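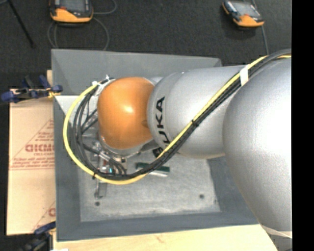
Walking again after an inner ear infection

Print | E-mail

Margit Myklebust came home from the hospital in January and could not cross her kitchen without holding the counter. The balance group in Sarcombe started her on head turns in a chair, 2 minutes at a time. By spring she was walking her old dog Hakim to the mailbox, then 400 yards to the creek.

Stairs still bother her, and so do supermarket aisles. She sits down when she has to.

Siv Lindholm runs the group and has places open for fall. Bring flat shoes and a list of your medicines.

Last updated: September 7, 2026
109 shares | 2 comments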